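3.2 洗濯をめぐる言い方の聞き取り

さて、ここからが私のいちばん書きたかったところです。前節で触れたとおり、今回の調査ではオロンヴィルに住む20世帯に、家事の話を好きなだけしてもらいました。録音を起こしてみたら、洗濯に関わる発話が368件もあって、正直なところ料理のほうが多いだろうと踏んでいた私はかなりうろたえました(調査計画書には堂々と「料理を中心に」と書いてあったのです)。

面白いのは、「洗濯をする」という一言が指す範囲が、人によってまるで違うことです。アグネス・モリソンさんにとっては、洗濯とは干し終わるまでのこと。ところがザイナブ・アブバカルさんは、たたんで棚にしまうところまで入れないと「済んだ」とは言いません。同じ通りに住む二人なのに、「もう洗濯は済んだ?」と聞けば、返ってくる答えの中身がずれるわけです。私はこのずれを、とりあえず「終点のずれ」と呼ぶことにしました。もう少し格好のいい用語も考えたのですが、共著者のコールハーゼに却下されました。

終点があるなら始点もあるだろう、というので、こちらも調べています。始点は終点ほどばらつきません。ほとんどの人が、服を機械に入れるところから話を始めます。ただ、色物を分ける作業をどう扱うかで意見が割れていて、分別は「洗濯の前」だと言い張る人と、「それも洗濯のうち」と言う人がいました。

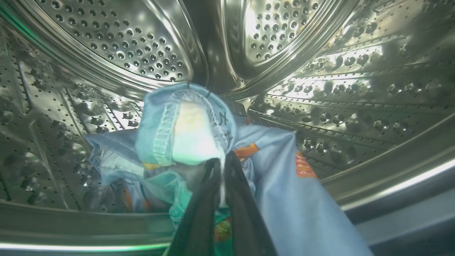 図6 ドラム式洗濯機の槽内と水色の衣類

では、途中の工程はどう語られるのか。ここで効いてくるのが動詞の選び方です。洗濯物を機械から取り出す動作について、比較的若い話し手は「出す」に当たる語で済ませますが、年配の話し手には「引き上げる」に当たる語を使う人が目立ちました。オモララ・バログンさんによると、子どものころは川で布をすすいでいて、水から上げるときの言葉がそのまま残ったのだそうです。道具が変わっても動詞のほうは引っ越さなかった、と考えると、ほかの家事の語彙にも同じことがありそうで、わくわくします!

もっとも、年齢だけで片づけるのは乱暴です。バログンさんの隣で育ったフォラサデ・アブバカルさんは、年齢もほぼ同じなのに一貫して「出す」派でした。ブレセックの下宿で長く暮らした影響かもしれませんし、単に好みかもしれません。本人に尋ねたら「考えたこともない」と笑われてしまいました。語の選択と移住歴の関係については、9月の追加聞き取りで得た77件の発話を使って、次節で改めて検討します。

それからもう一つ、分析の途中で頭を抱えたのが、主語の問題です。洗濯の話になると、話し手はしばしば主語を落とします。「回しておいて、あとで干す」と言われても、回した人と干す人が同じとは限りません。私たちは最初、文脈から補えばよいと気楽に構えていたのですが、コールハーゼと私で別々に補ってみたところ、見事に食い違いました。結局、どちらとも決められない発話には「不明」の札をつけ、家事分担の集計からは外しています。語彙の分析のほうには残してあるので、表の件数を見比べるときはご注意ください。

なお、乾燥機に関する発話は数が少なく、本節では扱いません。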